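Simulation round, February

We have moved everything into the simulator for the month. The club only gets the real arms for 16 hours before the regional, and Junaid Satti worked out that we had used up most of last year's slot on crashes.

The task is to clear a plate with both arms. Maham set up the rooms so that the objects change each run, which means you can get a spray bottle on a plate or something equally silly. The left arm does the reaching and the right one is meant to stay out of the way until it's called.

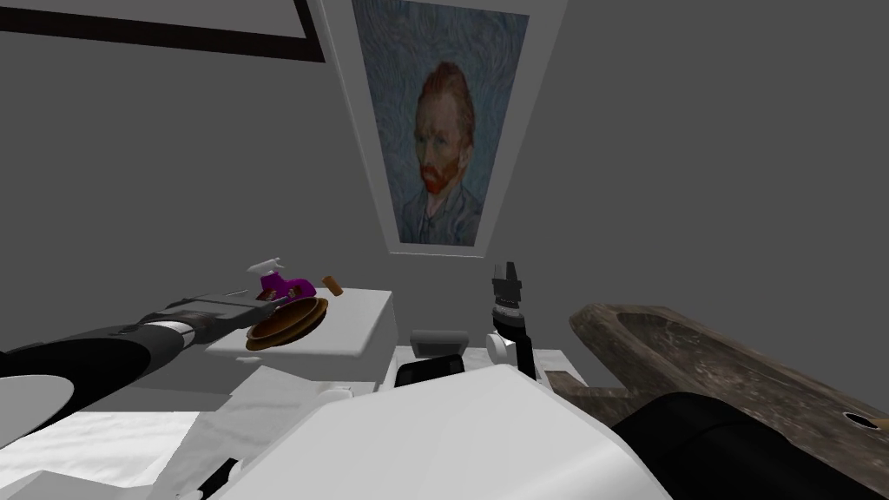
Our first policy was trained on 400 demonstrations and it was poor. Peter recorded more in the evenings and we are now at 1180. The score went from almost nothing to passing one run in 3, still well behind the Brinero team.

Bottles lying on their side are the worst case. I think the grasp point is wrong, Jawad thinks it's the wrist limit. He's going to change the limit tonight and leave it running, and I'll put the numbers up when I have them.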